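3 示范数据的采集

3.1 任务与场景

我们先交代数据从哪里来。本文的策略网络完全由模仿学习得到,没有奖励函数,也没有在线微调,因此示范的质量几乎决定了后面所有实验的上限。这一点在前期试验中给我们的印象极深:同一个网络、同一组超参数,只换一批更干净的示范,训练曲线的样子就完全不同。所以这一节写得比通常的论文要长,我们希望读者能够照着它把数据重新采一遍。

全部示范都在仿真厨房中完成。场景库沿用我们自己搭建的 Arnden,它包含 16 种厨房布局,橱柜、台面、墙板和小家电的外观可以独立替换。每种布局中都有一台固定基座的机械臂,末端装平行夹爪。任务分为 5 类:取放碗碟、开关柜门、拉开抽屉、按压或旋转家电上的部件,以及把物体从台面移到搁板上。我们特意保留了后两类,它们对接触时机很敏感,采集起来最费工夫,可也最有意思,许多关于示范风格的现象都是在这两类任务里首先看到的。

物体的初始位姿在每条示范开始前重新采样。采样区域由布局文件给出,采样后先让物理引擎静置一小段时间,若物体滚落、穿模或与机械臂重叠,则丢弃该初始状态重新抽取。柜门的开合角度同样随机化。起初我们让所有柜门一律关闭,结果策略在遇到半开的门时会毫不犹豫地撞上去。把门的角度加入随机化之后,操作员自然会绕行,示范里便有了绕行的轨迹,策略也就有东西可学了。

3.2 遥操作接口

操作员通过 Brundico 接口控制末端位姿。该接口把手柄的六自由度位移映射为夹爪坐标系下的增量指令,食指扳机控制开合。我们比较过绝对映射与增量映射:绝对映射上手快,但手臂抬高一会儿就会疲劳,轨迹后半段抖动明显;增量映射允许操作员随时松开离合键、把手放回舒服的位置再继续,长任务尤其受益。最终的数据集只使用增量映射。

逆运动学求解采用阻尼最小二乘,并在零空间中加入一个很弱的姿态偏好,使肘部尽量保持在台面以上。这个偏好看上去微不足道,却让数据干净了许多。在没有它的时候,不同操作员会把机械臂带到截然不同的构型,末端轨迹相近而关节轨迹相差甚远,网络只好在几种构型之间取平均。加入偏好后,同一任务的关节轨迹明显聚拢,我们第一次把它们叠在一起画出来的时候非常高兴!

记录的内容包括:两路相机图像、关节角与关节速度、夹爪开度、末端位姿、操作员的原始手柄输入,以及物理引擎的完整状态。完整状态占用的磁盘空间不大,好处却很多,任何一条示范都可以事后换一套材质、换一个视角重新渲染,而不必请操作员再做一遍。第 5 节中的视角鲁棒性实验就是这样得到的。

3.3 操作员与采集流程

采集工作由 Salim Kashindye 主持,主要集中在 10 月。每位操作员先完成一段练习,练习轨迹不进入数据集,但我们全部保留了下来,供研究操作熟练过程的同行使用。正式采集时,系统从任务队列中抽取布局与指令,以文字形式显示在屏幕一侧,操作员读完后按键开始。若中途觉得做得不好,可以随时放弃,该条轨迹会打上“主动放弃”的标记单独存放。

我们对操作员的要求很少,只有两条。其一,接近物体之前先把夹爪抬到一个能看清目标的高度;其二,抓取或接触之前允许停顿,但停顿时不要做无意义的小幅摆动。除此以外,走哪条路线、从哪一侧接近,都由操作员自己决定。早期我们曾写过一份相当详细的操作规程,规定了每类任务的推荐路径,采出来的数据整齐得惊人,训练出的策略也脆弱得惊人:物体稍微偏离常见位置,它便不知所措。放开限制以后,轨迹的多样性回来了,这一版规程也就再没有用过。

每条轨迹按时间分为接近、接触、搬运、撤回几个阶段。阶段边界先由夹爪开度和接触力自动给出,再由人工检查。对于不涉及抓取的任务,例如转动旋钮,开度信号几乎没有用处,我们改用末端速度的局部极小值作为候选边界。图 4 给出了仿真厨房采集画面中的一帧,夹爪悬于台面上方较高处,指间没有物体。类似的高位姿态在接近和撤回两个阶段都会出现,单看一帧很难区分,标注时必须结合前后的轨迹。

3.4 筛选与质量控制

正式采集共得到 835 条成功示范。成功与否由仿真器中的谓词判定,例如碗的底面与搁板接触且夹爪已经离开。谓词判定很方便,却不能说明一切:有些轨迹虽然满足条件,中间却碰歪了别的物体,或者把目标推着走了一大段才夹住。因此我们又做了一轮人工回看,给每条轨迹标注“顺畅”“有迟疑”“有误碰”等标签,标签可以并存。
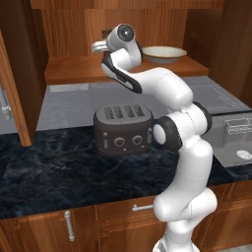 图 4 仿真厨房采集画面中的一帧。白色机械臂的夹爪抬至台面上方;台面上有一台四槽烤面包机,搁板上放着一只浅碗。

回看之后,我们没有直接删除带有“迟疑”标签的轨迹。直觉上它们应当有害,可在小规模对比中,保留适量迟疑轨迹的策略在遮挡情形下反而更稳。我们猜测,操作员迟疑往往出现在视线受阻的时刻,随后的修正动作恰好提供了从不确定状态中恢复的样本。这是整个项目里最让我们兴奋的发现之一,第 6 节会用受控实验专门讨论。带有“误碰”标签的轨迹则只用于训练碰撞预测头,不参与动作损失的计算。

为了便于不同方法之间的比较,我们另外划出 300 条示范组成核心子集,记作 Kariuki。该子集在任务类别之间保持均衡,全部轨迹都经过两人独立回看,意见不一致的由第三人裁定。消融实验一律在 Kariuki 上进行,训练时间短,结论也更容易复核;主实验则使用完整数据。

3.5 增广与存储

训练前对图像做三种增广:随机裁剪、色彩抖动和材质替换。前两种在线完成,材质替换依靠 3.2 节所述的完整状态离线渲染,替换对象包括台面、柜板与墙面,机械臂本身的外观保持不变。动作序列不做加噪处理,我们试过在关节指令上叠加小幅高斯噪声,对取放任务略有帮助,对旋钮类任务却有明显损害,权衡之后没有采用。

所有轨迹以统一的分块格式存放在 Rerkport 中,每条轨迹附有布局编号、随机种子、操作员匿名编号和回看标签。主动放弃和判定失败的轨迹也一并存入,默认读取时不会载入,需要在配置中显式打开。我们非常希望有人去用这一部分数据,失败轨迹里藏着大量关于接触边界的信息,而本文的方法还远远没有把它们用起来。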